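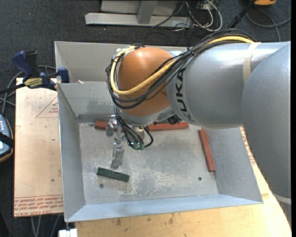

About Karagiannis Automation

Karagiannis Automation sets up and repairs robotic picking cells for small manufacturers. We work out of a unit in Dreltonton and have a second workshop in Ganduvham.

Most of our work now is fault finding, and that goes back to one of our own jobs. In March of our second year, a cell we had built for Nevska, a maker of paving samples, drove its gripper into the bottom of a parts tray. The tray had been swapped for a shallower one and the pick height in the program was never changed. The gripper finger bent and a cable tore out at the wrist. The operator was outside the fence and was not hurt. The line was down for 13 hours.

We paid for the repair and went back through every cell we had installed. Two others had the same weakness, and we fixed both at our own cost.

Since then, no cell leaves our workshop until it has run 2,000 picks on the bench with the customer's own parts and trays. We also run it with parts missing, parts turned the wrong way and a tray out of position. Our handover checklist has 113 items. The customer gets a signed copy, along with a log of every fault we found.

We service cells built by other firms as well. Call the Dreltonton workshop between 7 am and 4 pm.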